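Chapter 6
Learning from a Human Driver
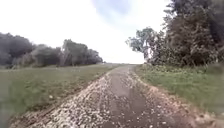 The idea is easy to sell. Put a person at the controls, record what the cameras see and what the hands do, and let a program find the pattern. Drive a farm track 100 times and the machine should be able to drive it too. That "should" is the subject of this chapter.

Védís Eyvindsson and Shobha Alva tried it at Lastberg with a small cart steered by remote control. They kept 196 runs, and roughly half were nearly straight. A program trained on them scored well on paper, mostly by holding the wheel still. Set the cart two feet off the middle of the track and it had no idea how to get back – its teachers had never let it drift.

More data of the same kind doesn't cure this. A good driver makes few mistakes, so a good driver's record says little about fixing them. We will come back to this in Section 6.2 under the name drift error, and you should be suspicious of any report that leaves it out.

There is also the matter of what the driver knew. Alva steered around soft ground she remembered from Monday. The recording held her turn and none of her memory.

6.1 What a Demonstration Contains

Start with the plainest case, a log with two columns: one picture and one steering angle per row.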